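3. Collecting the demonstrations

In the third part of our project at the Gusetti laboratory, we taught the arm to sort push-button switches. We did not write the motion by code. One student moved the arm by remote control, using the Dumarano handle, and the computer saved the wrist camera pictures and the joint positions together. We recorded 26 demonstrations on the first day and over 800 by the end of August.

The switches are of different shapes, and their contact blocks are blue, orange or red. Before each recording we put them on the table in a new arrangement - some close together, some apart - so that the model does not learn only one position.

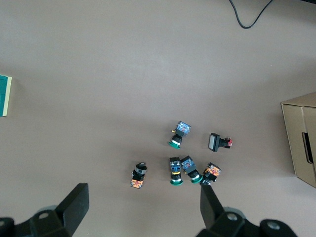 Gaillard asked, after reading our first draft, whether the operator should look at the robot directly or only at the camera picture. In the beginning we looked at the robot. Later we used only the screen, and this made the operator slower, but the model received the same information as the person.

The most difficult point was the closing of the fingers. When two switches almost touch, the operator has to choose the angle early. We threw away 3 recordings where the handle lost connection.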